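Unit 2: Recording demonstrations by teleoperation
Notes for the lab, I. Grīnberga

Last time we guided the arm by hand. For suturing this does not work well, so in this unit the operator sits at the console and moves the instrument from there. What we store is the joint positions, the jaw angle and the wrist video, all with the same clock.

Before you start, check that the clutch pedal is free and that motion scaling is the same for your whole group. If one student changes it in the middle, please begin a new file.

One demonstration is one stitch, from picking up the thread until the tails are trimmed. Move at a calm, even speed. When you make a mistake, do not erase it. Mark it with the foot switch and continue, we will use the corrections in Unit 3.

The Bradum set has 939 stitches, and almost 100 of them have a marked correction. Read the labels of a few before the lab so you know what colour code is used for grasp, pull and release.

Common problem: the jaws are closed too early and the thread slips to the side. Look at the thread in the wrist view first, then close.

To hand in: your files and half a page on which part of the stitch was hardest to repeat.
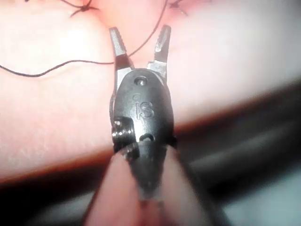 Fig. 1. Wrist view with jaws open, thread beside the left jaw, two tied knots on the practice pad.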